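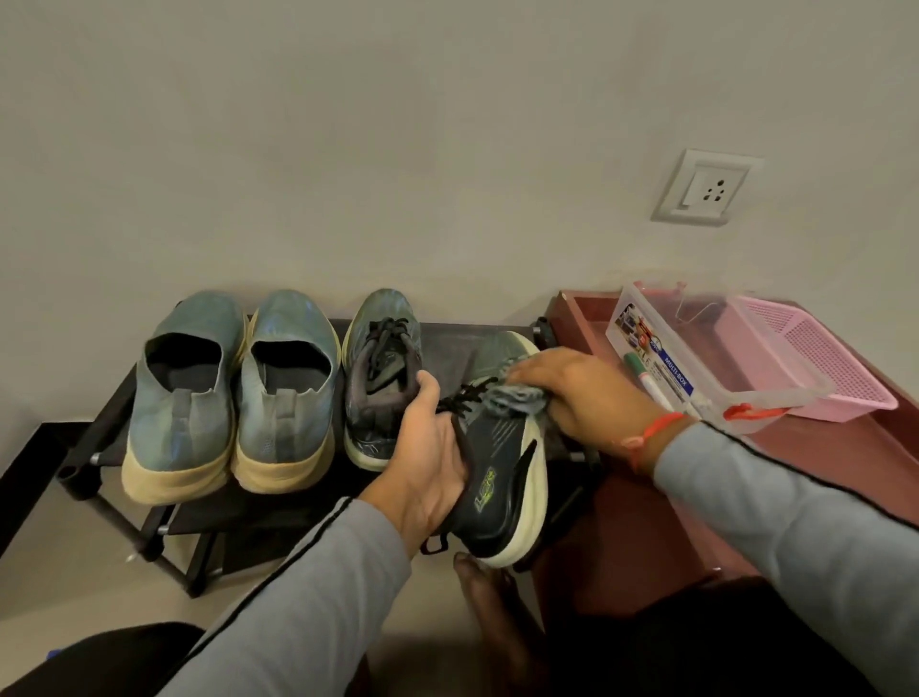
Wiping down a dark sneaker over the shoe rack.

Nundeck Valley Weather Notes - Frequently Asked Questions

How often are forecasts posted?
Twice a day from November through April, at 6 a.m. and 4 p.m. In the warm months there is one post in the morning, plus a short update if thunderstorms are likely. Storm posts are added as needed and carry the time of writing in the first line.

Which models do you use?
Two global models and one short-range model, compared side by side. The short-range model is given more weight inside 17 hours. Past day five, only the ensemble averages are used, and the posts give ranges for temperature and no snow totals.

Why did the snow forecast change overnight?
Most large changes here come from the storm track. A shift of 42 miles in the path of a low can put the valley under the dry slot or under the heaviest band. New balloon data arrives in the evening, and the morning post reflects it.
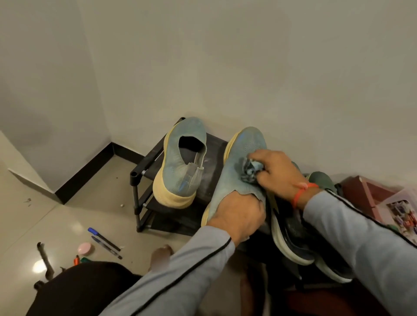
Elevation is the other common cause. The upper end of the valley sits 600 feet above the Liu Road bridge, and on marginal days that difference decides between rain and wet snow. Totals in the posts are for the bridge unless another site is named.

What does "chance of precipitation" mean?
It is the chance that at least 0.01 inch falls at the bridge during the stated period. It says nothing about how long it will rain or how hard.

Where do the observations come from?
From 4 stations. Three are automatic and report every ten minutes. The Stustari station is read by hand at 7 a.m. by Anoma Marikar, who also measures new snow on a white board and melts the core for liquid content. Where the automatic gauge and the hand reading disagree in snow, the hand reading is used. Heated gauges tend to read low in wind.

How do I look up past data?
Use the Finder page. Pick a station and a month, then select daily or hourly values. Daily records run midnight to midnight, standard time, all year.
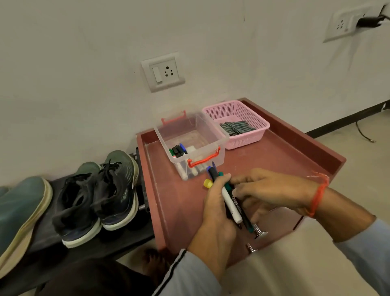 Missing values are shown as M and a trace is shown as T. Neither is treated as zero in the monthly average for temperature, but a trace adds nothing to the precipitation total. The Stustari record has a gap in December, when the thermometer was replaced - those days were not filled in from other sites.

Do you issue warnings?
No. Official watches and warnings come from the National Weather Service. If a post here differs from a warning, follow the warning.

Can I send in a snow report?
Yes. Include the location, the time of the measurement, and the depth to the nearest half inch. Measure away from roofs and fences, and take the average of several spots if there is drifting.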